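**Sanholm Museum of Art to open "Cast, Carved, Joined" in February**

SANHOLM, Tuesday, December 3, 2019 - The Sanholm Museum of Art will present an exhibition on sculptural technique drawn from its own holdings and from the Teixeira Collection. The display comprises 106 works in bronze, plaster, limestone and welded steel, arranged by method of production.

Gallery 1 covers lost-wax and sand casting. Gallery 2 is given to direct carving, with tool marks shown under raking light. Gallery 3 deals with assembled work, including a group of steel reliefs on loan from the Hesberg Foundation. Preparatory drawings are shown beside the finished pieces where they survive - most come from the Teixeira bequest and have not been exhibited before.

Light levels in the drawings bays are held at 50 lux. Wall texts are in English, with large-print copies at each entrance.

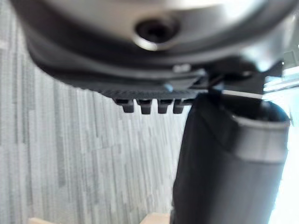 *Recessed fastener in a silver-gray housing, with black bracket below.*

A catalog with technical entries on all exhibited works is published by Firine Editions in a run of 889 copies. Guided tours are limited to 100 places per day and can be reserved at the museum desk.

Press images and loan lists are available from the museum's press office on request.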